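Gultthorpe Residence Hall Extends October Linen Exchange

The Gultthorpe residence hall will extend its linen exchange through the end of October, the housing office has announced. Residents of shared rooms may bring used bedding to the ground-floor laundry between 9 a.m. and 10 a.m. and collect a clean set the same morning.

The exchange opened last year with a stock of 500 bedspreads, duvet covers and pillowcases supplied by Florow. A second order has since brought the total to around 1000 pieces. Patterns vary, and the office is unable to reserve a particular design or color. Residents who prefer to use their own bedspreads and duvets may continue to do so.

"Many students arrive with one suitcase and no bedding at all," said Shaimaa Ragab, head of housing services. "We would like every bed in the building to be properly made up before the weather turns."

Rooms will be checked for missing furniture during the same period. Each resident should have a bed, a desk and storage for clothing, and any shortage should be reported to the front desk in writing.

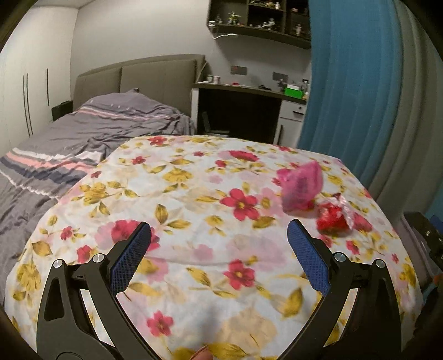
Residents are also asked to unpack shopping and other items left on beds before bringing linen down. Items found among returned bedding will be held at the front desk until the end of the term. Duvets that are torn or heavily stained should be handed to staff separately and will be replaced without charge.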